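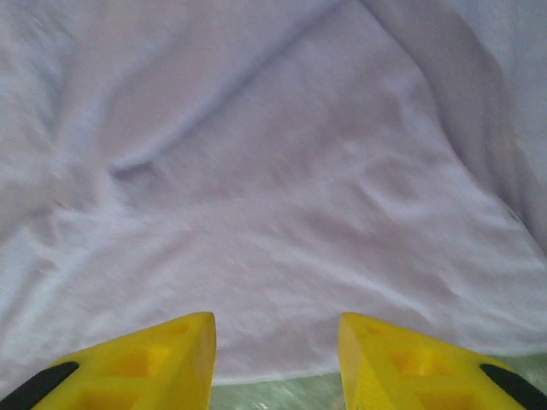

2 min read

February, pump house log, Jamuron reservoir

Level at the intake tower read at 7:40 a.m. Staff gauge 3 is still silted at the foot, so I used the upper one. Volume from the old table comes to 3,084 megaliters. The Martinelli survey curve gives 3,558 for the same level — too far apart to be a reading error. I think the old table was redrawn after the spillway was raised and the datum never got carried over.

Kyung-hwa Um has the 19 bench mark sheets from the Proltono office and will check the datum against them. Mirko, please leave the east sluice where it is until she has done that.

Turbidity samples are in the fridge, top shelf. Filter bed 2 not looked at.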